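Zirine hand grippers: grip release fault – frequently asked questions

Last updated 7th October by Archie Carnegie, Brekura, Ornodthorpe site

What went wrong?

In some sessions with the paired hand grippers, one side kept its jaws closed after the operator let go of the trigger. The cloth stayed held at that end while the other hand moved on. In most cases the operator noticed and set both grippers down. In 2 cases the operator pulled, and the jaw opened suddenly under load. One person had a pinched finger, treated on site with no time off work.

Which work is affected?

Cloth handling only, mainly folding shirts with a gripper in each hand. Both jaws have to hold the fabric at the same time, one at each end of the garment, so a jaw that sticks gets pulled against straight away. We have no reports from the box and bottle tasks.

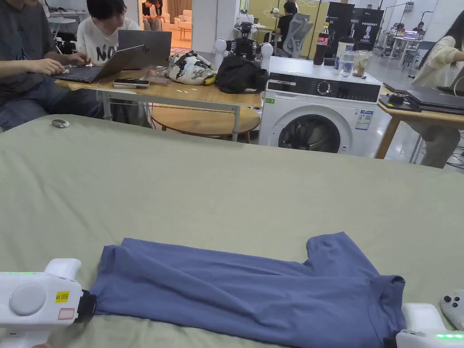 Do the status lights show the fault?

The lights report power and connection to the logger. A gripper with a stuck jaw can show the same green as a good one, so don't use the lights to decide whether the jaw is safe. Use the release check described further down.

How many sessions were involved?

We went back through 104 folding sessions recorded since February and found the fault in 7 of them. Before that the logs didn't store trigger position and jaw position separately, so we can't tell.

What causes it?

Lint. Fibers work their way into the pivot at the base of the jaw and pack down behind the return spring. The spring is strong enough to open a clean jaw but not one with a felt-like plug behind it. Cotton jersey seems to be the worst for this. Ogilvie, who service the pivots for us, took apart the grippers from the 7 sessions and found packed lint in every one. On one unit the spring was also bent, and that may have happened when it was pulled.

Is it a software problem?

No. The jaw is linked to the trigger mechanically and the software only reads where it is. There was a software gap, though: the logger saw the trigger released and the jaw still closed, and gave no warning. The current version sounds a tone if the two disagree for more than a moment. If your station is still on the old version, ask for the update before your next session.

What is the release check?

Do it before every session and again after each break.

Close and open each jaw fully, with nothing in it. It should spring back without help.
Close each jaw on a doubled piece of scrap cloth, then let go of the trigger. The cloth should drop out.
Repeat with the gripper turned on its side. A partly clogged pivot often passes upright and fails sideways.

If either gripper fails any step, tag it and put it in the service bin. Don't swap one side only – grippers are calibrated in pairs and both go back together.

What should I do if a jaw sticks while I'm working?

Stop moving. Lower both hands to the work surface, open the good side, and put both grippers down. Unplug the stuck one at the base before you touch the cloth. Ease the fabric out sideways and keep your fingers out from between the two tips. If it won't come, leave it and call the shift lead. A torn shirt is not a problem.

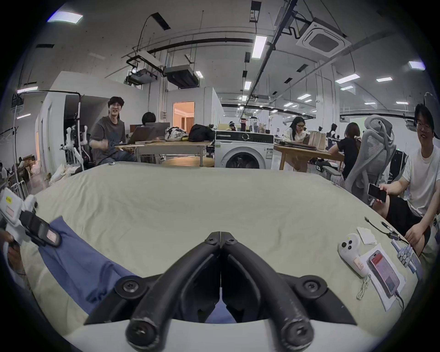
Photo: Brekura, Ornodthorpe site

Can I clean the pivot myself?

You can brush the outside and the tips with the soft brush kept at each station. Please don't use compressed air. It pushes lint deeper, and we think this made two of the failures worse. Opening the housing is a service job and voids the calibration.

How often are the grippers serviced now?

Every 38 hours of cloth work, counted by the logger. Previously it was whenever someone reported a stiff trigger.

Will the data from the 7 sessions be kept?

The recordings are kept but marked, and they are left out of training sets. A policy trained on them could learn to drag cloth with a closed jaw – we'd like to avoid passing the fault on to an arm that can pull a good deal harder.

Where do I report a stiff or stuck jaw?

Use the fault form on the station laptop and choose "jaw release." Give the kit number from the label and say which hand it was in. Near misses count, so please report a jaw that was slow to open even if it freed itself.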